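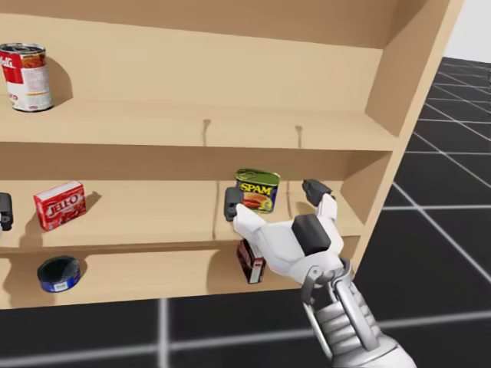 Shelf runs, afternoon

Category: Work diary / Simulation

Started after lunch with the planner build Cường Thân left me. He has swapped the grasp scorer in Kovel for a new one that looks at the clearance above the object as well as the width between the fingers. On the old build the arm liked to go in flat and then find it had no room to lift. Most of our bad runs on the middle shelf came from that.

I set the run length to 1000 control steps and left the seed at 16 so the layout stays the same from one run to the next. JELL-O box to the left, SPAM further right, tin and small box on the board below. The task is only the SPAM.

First try would not start. Flarkareo was still reading last month's config and wanted a joint limit file that we deleted in January. Took me until three to find the line. I have put a note in the readme, and I should have done that the first time.

Once it was going I stepped through the approach by hand. The bit I care about is the pre-grasp, where the fingers should be open on both sides of the can before the wrist commits.

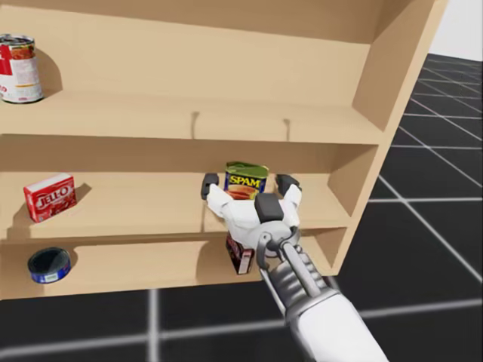
Right hand at the middle shelf, fingers open either side of the SPAM can.

I am not sure about the path to get there. The arm comes from below and in front, and the wrist passes close to the small box on the bottom shelf. The collision margin is set in Rebane and I don't trust the number, as it was tuned for a shelf with nothing on the lower board. Cường says leave it until the scorer is settled, and change one thing at a time. Fair enough, though I have written it on the list.

Tea at four. Then I went over the contact settings. The solver had been left at 50 iterations per step, which is slow on my machine - the fans were loud enough that I moved to the other desk and ran it over remote.

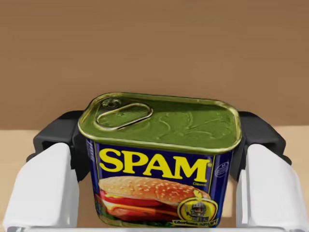

The other thing I looked at was the slip check. At present it compares the object pose with the wrist pose and raises a flag when the two drift apart. That is fine with true poses from the simulator, but the perception side will never be so clean, so I added some noise to the pose feed. The flag then went up at step 305 and stayed up, even on the replay where I froze the arm. So the threshold is too tight, or it needs a short filter in front of it. I think the filter. Will write it tomorrow and ask Cường to read it before it goes in.

Also need to rename the log folders. Three of them are called "test".

Left at half past six, rain.

Recent entries
Ovusura import, second attempt
February: joint limits again
Why the replay tool drops the last step
Notes on the Rebane margins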